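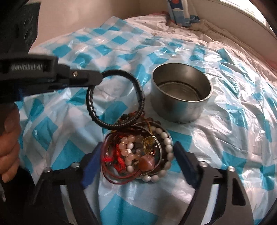
Kidus Tekleab asked last week whether a plain tin really does the job, or whether you need a proper jewellery box with compartments. A plain tin is fine for most people, as long as the pieces that scratch or tangle are kept apart inside it. Tirework's notes on boxes come in unit 12, so we leave them for now.

Home Storage, Unit 2: Sorting and putting away everyday jewellery
Manudham evening course, handout revised 11/14/22

Where to work
Use a bed or a wide table near a window. Daylight shows up tarnish and worn stitching that a ceiling lamp hides. Spread a plastic sheet first. It wipes clean, and a small stud is easier to find on it than in a quilt. Pull out the worst creases, as beads run into them.

Turning out
Tip everything into a shallow round tray. Do not sort as you tip. Lift the pieces out one by one and close any clasp that will close. Chains left open knot with whatever is next to them.

Braided leather
Hold the bracelet up by the loop and let it hang. You are looking for dry patches, loose strands and a clasp that has begun to pull away from the braid. Wipe with a cloth that is barely damp, then leave it flat for a night before it goes in any closed container. Leather shut in a tin while damp will go mouldy — this is the commonest mistake in the class. Do not use silver dip anywhere near it.

Metal pieces
Dry cloth first. If that does not shift the marks, use warm water and a drop of washing-up liquid. Glued stones should not be soaked.

Choosing a tin
Stainless steel does not rust in ordinary use. Wash it, dry it and stand it open until the smell of tea or spice has gone. Line the bottom with cotton. Heavy pieces go in first, with leather coiled loosely on top and never folded. Thin chains want a cloth bag of their own.

For next time
Bring one bracelet and one container with a lid. Read the Clivarby sheet on clasps, which is in the blue folder. Anyone who missed the April session on knots should ask Tiruwork Tilahun for the spare copy.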